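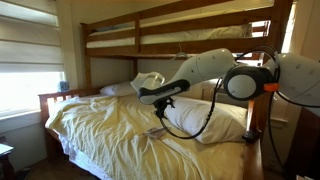 Reading the February meter data: what the well is telling us

I finally sat down with the logger files from the shared well at Sterkwood. There are 892 rows in the cleaned set, one per reading, after I dropped the duplicates that appear whenever the logger restarts. Some notes, mostly so that I can find them again next winter.

The logger is a pressure type. It hangs on a cable below the lowest level we have ever recorded and reports the weight of the water above it, plus the weight of the air. The air part has to be subtracted. A second sensor in the pump shed records air pressure for that purpose. Skip this step and a passing storm looks like a change in the water table. I made that mistake in my first year and wrote a whole post on a "recharge event" that was a low pressure front. The post is still up, with a correction at the top.

After the correction, the static level (pump off, water settled) is lower than it was at the same point last winter. The difference is larger than the error of the sensor, so I take it as real. What caused it is harder to say. Rain was close to normal. The ground was frozen for a good part of the period, and rain on frozen ground mostly runs off to the creek. Pumping also went up. I can't separate the two with one well.

Yuzhen Kong asked in a comment why I don't just use the pump hours as a measure of use. I tried. Pump hours work if the flow rate is constant, and ours is not. As the level drops, the pump has to lift the water farther and delivers less per hour. The filter also clogs. Over the winter the flow rate fell enough that pump hours overstated use in the later weeks. The flow meter on the main line is the better number, and I have gone back to it.

Leaks

The night readings were more useful. Between 2 and 4 in the morning, demand on a line serving this few houses should go to zero for long stretches. Ours did not. There was a steady low flow on every night in the file up to the third week, then a clean drop. Anselmo Villanueva had replaced a float valve in the stock tank at the end of the lane that same week, and he had not mentioned it to anyone. The timing fits. A small flow that never stops adds up to a large share of the total, and in our case it was larger than the use of any one house.

There is still a smaller night flow left over. It comes and goes, with gaps of 6 or 7 minutes, and that pattern looks more like a toilet tank refilling than a pipe leak. A pipe leak would be continuous. Dye tablets in the tanks will settle it. Please use them, they are in the box by the shed door.

Nitrate

Three samples went to the lab. All came back under the drinking water limit, and all were higher than the autumn set. Lærke Hauksdóttir thinks this is manure spread late on the upper field. It could be. It could also be that a lower water table pulls from a different layer. I would like to see samples from the old Lund well before picking one, as it sits uphill of the field and would make a fair comparison. The cap is rusted on and needs a bigger wrench than mine.

One point on method. The first sample was taken straight after the pump had been idle overnight, so part of that water had been standing in the casing. I have marked it in the table and left it out of the average. From now on, run the tap until the temperature reading stops moving, then fill the bottle.

Still to do

Check the zero on the air pressure sensor against the one Nanami Ikeda keeps at her place.
Move the logger clock to standard time and leave it there. The spring change cost me an evening last year.
Ask for the driller's log again. The copy we have is missing the page with the screen depth, and without it I can't say how much water we have above the intake in a dry summer.

The raw file and the corrected file are both available by email. The column names differ between them, and the corrected one has the air pressure already taken out, so don't subtract it twice.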